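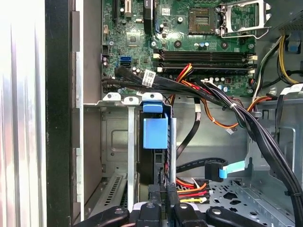
Chapter 6
Inside the Case: The Motherboard, the Processor and Memory

Poonam Dixit and Ailbhe Moriarty

What you will learn in this chapter

How to open a desktop tower and find the main parts
How a processor is held in its socket
How memory modules are seated, and in what order
How to tell power cables from data cables
How to write up a parts check on a service sheet

Words to know: chassis, socket, load plate, retention lever, memory slot, latch, expansion slot, SATA, drive cage

6.1 Starting with a bare board

In Chapter 5 you worked with the parts of a computer that sit on the desk. Most of the repairs a technician is paid for happen inside the case, and the first job is to know what you are looking at when the side panel comes off.

The motherboard is the large printed circuit board that everything else connects to. In Figure 6.1, at the head of this chapter, it is the green board. The processor has not been fitted and there are no memory modules in the slots, so you can see the places where they go. In a complete machine the processor is hidden under a heat sink and fan, and the memory slots are partly hidden by the modules standing in them.

Find the processor socket first. It is square, and on this type of board it holds a bed of very fine contact pins. The metal load plate and its lever are raised. When a processor is in place, the plate is lowered over it and the lever is pushed down and hooked, which presses the processor evenly against the pins. The pins bend easily and are hard to straighten. Never touch them, and do not leave a socket open longer than the job requires. If the board came with a plastic socket cover, put it back on whenever the socket is empty.

Next, find the memory slots. They are the long black channels with a white latch clip at each end. A module fits only one way around. The gold edge of the module has a notch in it, and the slot has a matching key. If the two do not line up, turn the module around. Open both latches, set the module in the channel, and press down at both ends until the latches close against it. Students often press on one end and then the other, and the module goes in at a slant. Use both thumbs.

Many desktop boards run faster when memory is installed in matched pairs. Which slots make up a pair depends on the maker. The manual will show it, and on some boards the slots are also color coded. Check before you install anything.

6.2 Laying the case down

Work on a tower while it lies on its side. The board is then flat in front of you, small screws fall where you can find them, and you can push down on a module without tipping the case over. Before you open the case:

1. Shut the computer down from the operating system.
2. Turn off the switch on the power supply, if it has one, and unplug the cord from the wall.
3. Hold the power button in for a few seconds.
4. Disconnect the monitor, keyboard and network cable.
5. Put on a wrist strap and clip it to bare metal on the chassis.
6. Lay the case down with the removable panel facing up.

Remove the panel screws and put them in a tray. Slide the panel toward the back of the case and lift it away. Stand it somewhere it will not be stepped on. 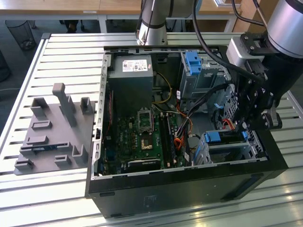

Figure 6.2 A desktop tower on its side with the panel removed. The gray power supply is above the green motherboard.

The power supply is the rectangular metal box with a white label on top. The label on a power supply lists the output voltages and the maximum load, and you will need both figures in Chapter 8. Do not open the power supply itself. Its capacitors can hold a charge after the cord has been pulled, and a faulty unit is replaced whole.

To the right of the power supply is the metal drive cage, with a blue plastic latch. Case makers often use one bright color for the tabs and latches that are meant to be moved by hand. If a part will not come out, look for a tab before you reach for a screwdriver.

The cables are the part that worries most beginners. Sort them by where they start. A bundle of yellow, black, orange and red wires that leads back to the power supply is carrying power. A single cable that runs from a small port on the board to a drive is carrying data. Color alone is not a safe guide for data cables: they are sold in black, red, orange and several other colors, and they all do the same work. Follow each one with a finger from end to end.

Before you unplug any cable, write down both ends of it or put a numbered tag on each connector. Cables that were tied together at the factory should be tied together again when you finish, clear of any fan.

Try It: Parts check

Work with a partner. You have 30 minutes and one open tower.

Draw an outline of the case on plain paper. Mark the motherboard, processor socket, memory slots, expansion slots, power supply and drive cage. Then trace 2 cables, one power and one data, and draw them in with an arrow at each end. Have your partner check the drawing against the machine before you trade places.

Copy your results onto the Prajapati service sheet in Appendix B. Leave the last column blank. It is used again in Section 6.4, after the processor has been installed.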